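Core log, Tirnlow lake sediment, March

Morning, 9.20. Took section 3 of the Tirnlow core out of the cold store and let it sit in its liner for an hour before opening. Weight unchanged from the last entry. End caps tight, no drips in the tray. The top of this section should overlap the bottom of section 2 by a few centimetres, but I would not trust that until we have matched the pale band.

Split along the usual line with the wire. The face was smeared for the first few centimetres, so I cleaned it with the glass slide, working across the layers and wiping between strokes. Colour is a dull olive brown at the top, going darker down core. The pale band is there at 14 cm, thinner than in section 2 and slightly tilted. Semaan's field sheet says the corer went in off vertical on the second drive, and that would do it.

Sampling. Took plugs every 5 cm from the working half and left the archive half alone, wrapped and back in the cold store by 11.00. Labels are on the lids and on the sides this time. The batch we did from the Jometti core had lids only, and two of them got swapped at the centrifuge.

Diatom prep. Small amount of each plug into peroxide on the warm plate, fume cupboard on, watch glasses over the beakers. The sample from the pale band fizzed hard and I had to take it off for a while. The dark ones hardly did anything until the afternoon. Topped up once. Rinsed and settled overnight is the plan, with no centrifuge for these, as I want to keep the long thin valves in one piece if possible.

Looked at a quick smear from the top plug while waiting, unprocessed, just water and a cover slip. Plenty of diatoms, mostly small round planktonic forms and a few boat-shaped ones. Also a lot of mineral grit. I did a rough tally along one line and stopped at some 100 valves, enough to say the slides will be worth counting properly. No names put to anything yet. The flora for this region has two types that look much the same at this size and I would like clean slides before choosing.

Pale band, same treatment: far fewer valves, many broken, and the grit is finer and more even. Could be a flood layer or a slump from the margin. Could also be ash, though I saw nothing glassy. Put a little aside in a vial for the polarising scope. If it is ash it would be a very useful tie to the Tistodura record, so worth doing before we send anything for dating.

Problem: the depth scale taped to the bench has stretched or been put down badly. Checked against the steel rule and it reads 3 mm long by the far end. Today's depths are from the steel rule. Section 2 was logged off the tape — needs correcting in the sheet before anyone plots the two together. 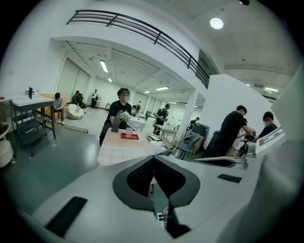 Gripper, with the mezzanine railing behind.

Afternoon. Loss on ignition for the first batch of plugs. Crucibles weighed empty, then with wet sediment, then into the drying oven at 14.30. Crucible 5 has a hairline crack near the rim. Used it anyway as we are short, but check its empty weight again after the furnace and throw out the result if it has moved.

Magnetic susceptibility on the archive half still not done. The meter was drifting when I tried it on the blank and I gave up after three goes. Leave it on for longer before starting next time.

To do:
Decant and rinse the peroxide beakers, check pH before mounting.
Dry weights out of the oven, then furnace.
Pale band vial under crossed polars.
Correct section 2 depths.
Replace the tape on the bench.
Order cover slips, down to the last box.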